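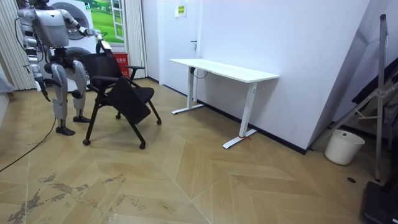
One hand on the backrest of the office chair

Oremley ballpark trip, anyone been?

tricky_hop
7 April 2018
Thinking of doing the pre-season games at Oremley next year. Booking opens in December I'm told. Two of us, never been to baseball in our lives, cricket people. Is it worth it or do we wait for the proper season? Package with Cason is 700 each, flights not included. Seems steep.

leftfieldlen
Steep is right. Don't book with Cason. Did it ourselves for a lot less, hire car and a motel on the Trikness road. Tickets on the grass bank were 2 for the price of one on the morning games.

bunting_blue
Disagree with Len. Used Cason twice, no bother, coach picks you up at the door and you dont have to park. Parking at Oremley is a nightmare. Worth it if you're not driving types.

leftfieldlen
Parking is fine if you get there before the gates open??

bunting_blue
Before the gates open is not a holiday Len
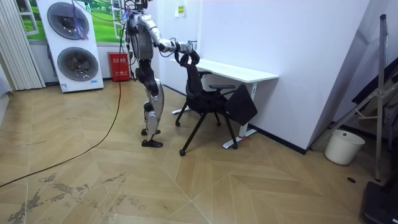 sidearm77
Anyway to the OP's question. Go pre-season. Regulars come off after a few innings, then it's kids with numbers like 115 on their backs trying to win a place, and they run everything out. Best bit for me. You sit close, hear the catcher chatting away. Proper season you're up in the top deck paying double for a pie.

ninth_and_out
Sorry but no. It's practice. Half the pitchers are trying out one pitch and don't care if it gets hit. Saw a game finish level and everyone just went home. If it's your first time ever, see one that counts.

sidearm77
Cricket people, they're used to draws

ninth_and_out
Ha. Fair

tricky_hop
Thanks all. Leaning towards pre-season and doing it ourselves. Who should we look out for? And is it hot, my other half burns in April at home

bunting_blue
Very hot on the grass bank, no shade at all. Pay the extra for the Mujić Stand, third base side, shade from the middle innings on. Row letters go backwards so A is not the front, caught us out.

leftfieldlen
Mujić Stand is overpriced. Take a hat

sidearm77
Trikness have a young shortstop, lovely hands, cant hit a curveball yet. Go early and watch him take ground balls. Also the bloke at the gate wants the printed ticket, phone no good last time I went.

ninth_and_out
Bus 155 from the station goes right past btw. Settles the parking row

leftfieldlen
Only runs on game days, and the last one back leaves before the night games end. Check it first

tricky_hop
Brill, will look up the 155. Hat and printed tickets noted, will report back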